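Shared Table at Zotudholm Gets a Rulebook, Sort Of

The residents' lounge at Zotudholm has one good table. It is light wood, it gets the nice light, and for most of the past year it has served as the building's unofficial lost and found, mail room, pharmacy shelf and beverage archive.

As of this month it also has a policy. The tenants' newsletter calls it the Clear by 8 plan, and it runs to one page, most of it in capital letters. Anything still on the table at 8 in the evening goes into a bin by the elevator. Anything still in the bin after five days goes wherever Rozália Matoušek decides it goes.

Matoušek, who lives in apartment 1021 and drafted the page, was down there in the afternoon to see how the first week was treating everyone. It was treating everyone the way the previous fifty-two had. 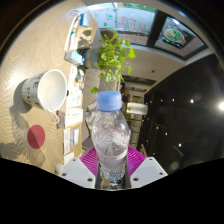
"I don't mind a drink on the table," she said. "I mind a drink that has retired there."

Bottles and paper cups are the chief offenders, by her account. People carry one down, take a phone call, and go back upstairs with the phone. The next person in sees a cup, assumes its owner is coming right back, and politely sits at the other end. By dinner there are no ends left. One resident told the newsletter he had been waiting since April for a seat near the plant, and he did not seem to be exaggerating for effect.

The red discs are a sorer subject. Under an earlier plan, a red circle on the table meant "please put your cup here." It was never written down anywhere, and the newsletter's letters page has since carried four competing explanations, including one holding that red means stop and cups should be kept well away. Matoušek says the discs can stay, as they are flat and have never spilled on anybody.

Paper is a different kind of trouble. A drink can be poured out, but few people want to throw away a stranger's documents, so the documents stay and quietly make friends with other documents. A Coletti takeout menu spent most of the winter there under a stack of meeting notes. The notes were about keeping the table clear.
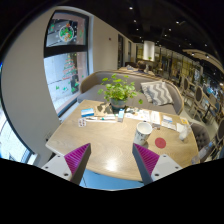
Medicine gets its own paragraph in the new page. Pills are not to be left in the lounge at any hour, boxed or otherwise, and anyone who finds some is asked to take them to the front desk. The desk has agreed to hold them, with no great joy.

The plant is exempt. So are the sofa cushions, though a line near the bottom of the page asks that they be kept off the table, which suggests there is a story.

Reaction has been mixed. A tenant on the third floor called the plan overdue. Another called it "a coup with a bin." The building's management firm, Ususance, said in a two-sentence email that it supports residents in enjoying common areas and that it will not be paying for the bin.

The bin cost $80. Matoušek has the receipt, which she had put down on the table for a minute and was looking for when this reporter left.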